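Pidau tabletop set: read me first
House rules for recording, labelling and sharing

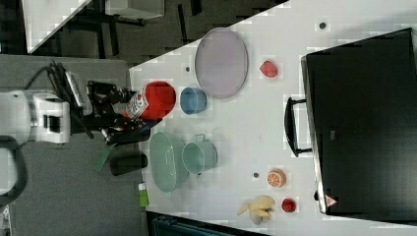

Toy kitchen table, gripper at the can beside the red bowl.

Hi, I'm Hanyu Peng and I look after this set. Most of what follows grew out of arguments we had in February, when two of us were recording on the same arm and doing it in completely different ways (sorry again to whoever had to merge those folders!).

What's in it

500 episodes of one arm moving toy food and dishes about on a white table. Each episode has video, joint positions, gripper state and one sentence saying what the operator was asked to do. 50 of them are held back for testing, so please don't train on those, even "just to see".

Before you record

Check the cables first. Ours loop round the arm and over to the wrist, and they need enough slack for the full reach. Move the arm slowly through its whole range by hand control, watch the loop, and only then start the recorder.

Know where the stop button is and keep a hand near it. Nobody leans over the table while the motors are live — if a toy rolls away, pause, fetch it, start again.

Clutter is fine, I like clutter, but set it out before the episode starts and leave it alone until the end.

Naming things

Use plain words: "red bowl", "blue cup", "toy bananas". We once had 14 names for the colander and it was a nightmare to search. If two things could share a name, add the colour. The full list is in names.txt.

Failed attempts

Keep them! A dropped can is useful as long as the label says so. Mark it "fail" and write a few words about what went wrong. Only delete an episode if a person's face is in it or the files are broken.

Versions

This is version 2, dated May 18, 2023. It loads with Drustness, and the older Loliden loader still works if you turn off the depth channel. Spotted a wrong label? Open an issue with the episode number and I'll fix it in the next release.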